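Foro de Equipamiento y Compras Técnicas
Tema: Presupuesto para una segunda celda de dos brazos

compras_bestthorpe
Estimados compañeros: en Bestthorpe debemos cerrar en marzo la previsión de gasto para una segunda celda de clasificación de material de oficina. Se solicitó oferta a Bremska y a Clutis. La configuración de partida es la ya existente: 2 brazos sobre perfil de aluminio, cerramiento de chapa ondulada y cestas de alambre en las paredes. 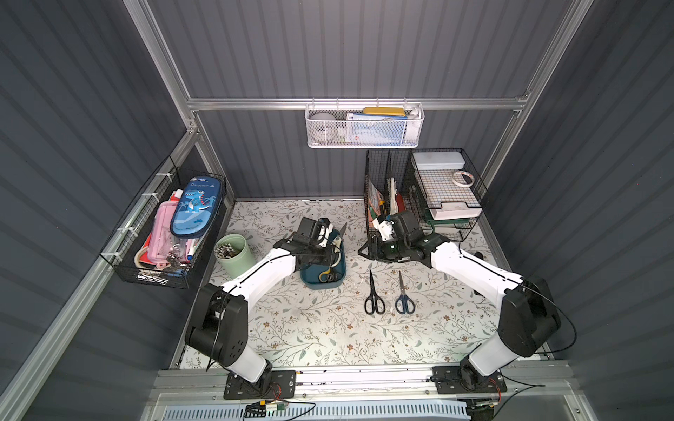
¿Qué partida conviene reservar para pinzas y repuestos?
Para una celda de este tamaño, 800 euros durante el primer ejercicio, con cargo a consumibles.

m_auditor
Discrepo de la cifra. La oferta de Clutis fija el juego de dedos en 530 euros, portes excluidos, y con un solo cambio el margen queda muy reducido. Recomiendo además imputarlo a mantenimiento; de lo contrario, intervención devolverá el expediente.

taller_norte
Las tijeras exigen más a la pinza que los estuches o las carpetas. Antes de adjudicar, solicitaría a ambos proveedores un ensayo con mangos de distinto grosor y la entrega en bandeja.

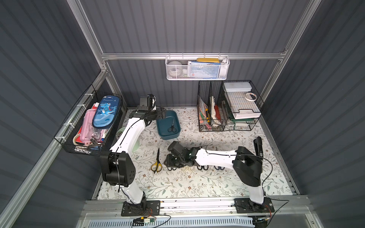 El ensayo debería figurar en el pliego como requisito y no como mejora valorable. Bodin lo ofreció como mejora en nuestro último concurso y el plazo de entrega se amplió en 9 semanas.

m_auditor
No comparto ese criterio. Un requisito de esa naturaleza puede excluir a los proveedores pequeños. Bastaría con asignarle puntuación.

compras_bestthorpe
Agradezco las aportaciones. Se trasladará la partida a mantenimiento y se pedirá a Bremska el desglose de portes. Queda pendiente decidir el tratamiento del ensayo; ruego a quien disponga de un pliego similar que lo adjunte en este hilo.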